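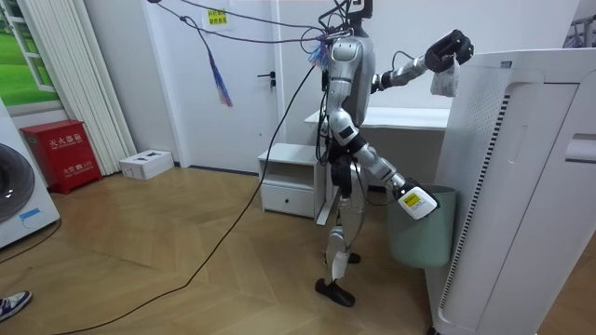 Looking for opinions on the building envelope for Lot 19 at Lullura, stage release from Dotodar. The contract plan shows 2505 m2 with a 16 m frontage, widening behind the neighbouring lot, and a drainage easement that crosses the narrow part on a diagonal. The sales sheet calls it "unencumbered except as shown on plan". We have a preliminary house siting from Söderlund which puts the garage slab hard against the easement boundary. Interior finishes are settled (herringbone floor in a light wood, carried through to the kitchen), so the floor area is more or less fixed and I don't want to redraw the house to suit the block. Questions: does the envelope in the covenant override the council setback where the two differ, and can a driveway be built over the easement without the authority's written consent?

offset_peg
19 March 2018

---

tarn_hollow wrote:

Where they differ you have to comply with both, so in practice the more restrictive line governs at each boundary. The covenant is a private agreement on title and council will generally not look at it when they assess the application. You can get an approval that still puts you in breach of the covenant.

On the driveway, read the instrument. The plan only shows where the easement is. The terms are in the document lodged with it, and some of them permit paving and some don't.

---

battleaxe62 wrote:

Agree with the first part. On the second, I would not rely on the instrument alone. Most drainage authorities have a separate build-over policy that applies on top of it, and a concrete driveway is often treated differently from a gravel one. Ask for the policy in writing along with the pipe depth and the location of the pits.

Is the 16 m measured along the kerb or square to the side boundaries? If the front boundary is splayed, your usable width is less than the figure on the sales sheet.

---

offset_peg wrote:

Along the kerb. The boundary is splayed. I had not allowed for that.

The instrument says "no building or structure" and does not define structure. Pipe is in already; the pit lid is visible near the eastern peg.

---

quollstreet wrote:

Then assume a driveway is a structure until somebody with authority says otherwise. I bought in an earlier stage of Lullura and the same wording was used. The authority accepted plain broom-finished concrete with a joint on each side of the pipe, no thickened edge beam over it. Consent took most of February to come through and Dotodar would not issue design approval until they had a copy.

The thing that cost us money was the pad level. The covenant nominates a minimum finished floor level and on our lot that was 310 mm above natural surface at the highest corner of the house. It doesn't sound like much until you look at the low corner. We ended up with a dropped edge beam and a retaining wall that was not in the build price.

---

tarn_hollow wrote:

I disagree that a driveway should be assumed to be a structure. Pavement at grade has been treated as not being a structure in every instrument I have dealt with that used that form of words, unless it is suspended or has a retaining element. What you describe sounds like the authority imposing its own standard detail, and the wording of the easement has no bearing on that.

---

quollstreet wrote:

You may be right on the wording. The practical outcome was that I could not pour without the letter.

---

battleaxe62 wrote:

Both of you are describing the same outcome. Get the letter.

offset_peg, the more serious item is the garage slab against the easement line. If the footing is within the zone of influence of the pipe you will be told to deepen it or pier it to below the invert. The distance depends on soil type and trench depth. Söderlund should have asked for the long section before drawing it there. Their standard siting is done from the lot plan only, with no services.

---

offset_peg wrote:

They have not asked for it. The siting has a note saying "subject to services and engineer's details", which I took as boilerplate.

The contract is going through Itbridge and the annexures are uploaded there as separate files. There's a plan of subdivision, the covenant and a sewer diagram, but no stormwater long section. Can I request it through the portal or does it have to come from the vendor's side?

---

marlpit wrote:

Your conveyancer can raise it as a requisition in Itbridge and it will go to the vendor's side with a time stamp. Don't ask the sales office. They'll give you the marketing version of the engineering plan, with the invert levels removed.

Also check whether the plan has been registered. If it hasn't, look for the clause that lets the developer vary dimensions and easements before registration. There is usually a tolerance, and on a lot with a narrow neck a small change in width matters a good deal more than the same change in total area.

---

offset_peg wrote:

Not registered. There is a variation clause. It's expressed as a percentage of area only, nothing on frontage or easement width.

---

marlpit wrote:

Then ask for a special condition covering both. Worst case they refuse, and you can decide on that basis while you are still inside the cooling-off period.

---

tarn_hollow wrote:

I'd be surprised if Dotodar agree to a frontage condition. Easement width is a reasonable request and they may accept a right to rescind if it increases. I would put them as two separate requests so that one is not rejected with the other.

---

offset_peg wrote:

Will do it as two. Requisition for the long section is going in with them. I have also asked Söderlund for a price to move the garage back behind the neck and mirror the plan, which clears the easement but lengthens the driveway and puts the laundry on the street side.

---

battleaxe62 wrote:

Check the driveway gradient on the mirrored version before you pay for drawings. You gain clearance from the pipe and lose it in the transition at the kerb, and with that floor level the car may scrape.

Last updated 2 days ago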